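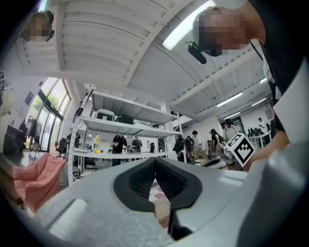

January, started 8:40

Shelving first, lights after lunch. Room was free until 3:30, so everything that needed the floor had to be done by then.

**White metal shelving**

The unit has leaned toward the door end for as long as we've had it. Put the long level on each upright. The rear one at the door end reads out of plumb, the others are fine. Cause was a clip sitting one slot too low at the back of the middle shelf. Moved it up. Had to take the load off that shelf first, and the clip needed a mallet and a block of scrap to get it seated.

Slots are at the old Kodell spacing. The spare clips in the drawer are from the Derier racks and look the same, but the hook is a little shorter and they walk out if you knock the upright from the side. I've put the Derier clips in their own bag and written DERIER ONLY on it. Please don't tip them back into the drawer.

Levels are better now. Still a slight rock when you push at the top. Feet have no adjusters, so a shim under the back corner would do it. Cut one from the 11 mm offcut first, far too thick, then used folded sheet plastic. Good enough until we get proper feet.

Where things go, after putting it all back:

- Middle shelf: white case with the black handle, dark bag next to it. Both get picked up most days, so they stay at hand height. Handle facing out.
- Upper shelves: the gray and black items, stacked at the right end. I'd like that stack lower. Left it for now as there's no other free shelf.
- Bottom shelf: the bottle with the yellow label, by the left upright. Liquids stay on the bottom shelf, no exceptions. The label should face the room.

Weight: the Kodell sheet gives a limit per shelf but it's for the deeper model, and ours isn't on it. I've written to Bai for the right sheet. Until it comes, nothing heavy goes on the upper shelves.

**Lights**

Complaint from last month was flicker over the work area, worse in the morning. Switched the lights on and off by circuit to find out which tubes share a feed. The long tube over the middle of the floor is on its own switch. The others share one, including the small fitting near the far wall.

Flicker was in the long tube only. Took it out, cleaned the pins, turned it a half turn and put it back. Steady since 1:15, and I've left it on all afternoon to see. If it comes back I'd suspect the holder at the door end, where one side feels loose. The spare holders we have are for the short fittings and won't fit.

Meter readings, same height each time, blinds down:

- Under the long tube: 194 over the reading at the far wall. Didn't expect a gap that big.
- By the shelving: low on the bottom shelf, fine from the middle up. Labels down there are hard to read if you're standing in your own light.

The white ceiling helps, but the corrugated panels are dusty and so are the tops of the beams. Wiped one panel from the ladder as a test. The cloth came away dark gray. No change on the meter that I'd trust - too small a patch. Needs doing from one end to the other with the floor covered, so that's a job for a whole morning.

Replacement tubes: Tusamum has a 3,000 K version and a cooler one. The one in the long fitting now is the cooler type. Order the same again. Mixed colors over a work area are miserable when you're trying to read a gray scale or match a cable.

**Left to do**

- Adjustable feet for the shelving, thread size 13 if the tape is right. Check with calipers before ordering.
- Load sheet from Bai.
- Holder for the long fitting, door end.
- Beams and panels, full clean. Shelving has to be covered too or the case and bag will need wiping down.
- Find a lower home for the stack on the upper shelves.

Ladder is back behind the door. Level is in the second drawer, with the mallet. Stopped 3:20.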